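Cloreo Interface Pack – Release Notes for Version 2

10 Dec 2023

Version 2 of the Cloreo interface pack for Irkach is now available for download. This release replaces 224 inventory icons and adds 77 new ones for the fishing and cooking menus, which were left in their original style in September.

Players who use the Clumuvitz font mod should load it after Cloreo. The opposite order causes item names to overlap the price column. Existing save files are not affected – the pack changes artwork only.

The Thân region map has also been redrawn, with larger markers for shops and ferry stops. 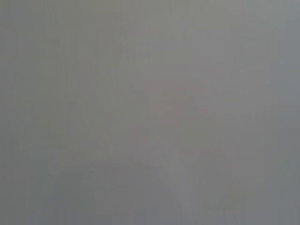

Seasonal versions of the map are still in progress and will be released separately. Reports of missing icons may be left in the comments, together with the game version and a list of installed mods.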